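Keeping a garage storeroom usable through the wet months

Updated Monday, February 11, 2019

Most garages attached to a house have a slab without much insulation and a roller door that leaks air on both sides. Relative humidity inside follows the outside figure closely, and anything stored at floor level takes up moisture first. Raise the lowest shelf so there is clear air beneath it, and leave a 12 mm gap between the back of the shelving and the wall. On a brick wall that faces the weather, the gap matters more than the shelf material.

Lirkero uprights are drilled at fixed centres. Set the lower shelves 217 mm apart for paint tins and fasteners, then leave a wider opening at bench height. The top shelf should sit no higher than 1,550 mm if it is to carry anything heavy. Fix the uprights to masonry with sleeve anchors; nylon plugs loosen in old mortar.

Fabric tubs are acceptable above bench height. Near the slab they hold damp and go mouldy along the seams.

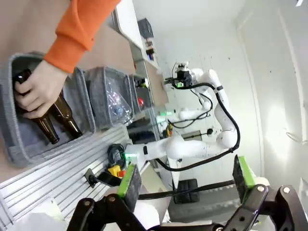

One reader writes that felt tubs lasted a single winter in her garage in Launceston, and that she now puts an offcut of corflute under each one and tips them out on the first dry weekend of the month. She also asks whether a moisture absorber inside the tub would do the same job.

It would help in a closed cupboard. On open shelving the crystals are drawing on the air of the whole garage and will be spent in days. Corflute is the cheaper fix – cut it slightly smaller than the base so the edges don't catch. For cupboards, a Plimora tub of the 2 kg size is enough for a double-door unit. Stand it upright on the bottom shelf and empty the brine into the laundry sink, with the tap running.

Paint tins corrode from the rim down. Wipe the channel clean before the lid goes on and tap the lid home with a block of timber,

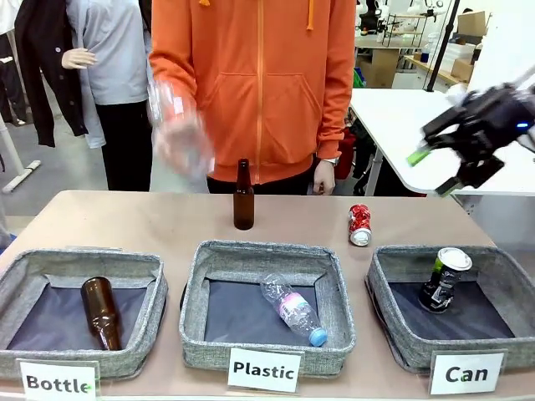
working around the rim in small steps so it seats evenly. Write the room and the colour on the side of the tin as well as the lid. Lids get swapped. Water-based paint that has separated can usually be stirred back; if it smells sour or strings off the stick, discard it through a council paint drop-off.

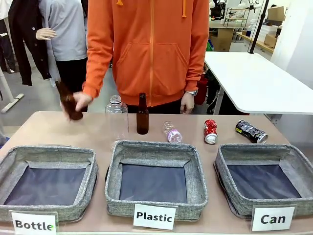 Empty containers waiting for the depot need the same treatment as anything else that holds water. Rinse them, drain them neck down on a rack overnight, and store them in the driest part of the room. Keep glass apart from plastic and lower each bottle in with the base pointing down, as is being done with the brown one; dropped in from height, the neck is the part most likely to chip. Caps off, or the rinse water never gets out.

Timber offcuts should be stacked on battens with the ends clear of the wall. Oil hand tools lightly before the weather turns and check the door seal at the same time.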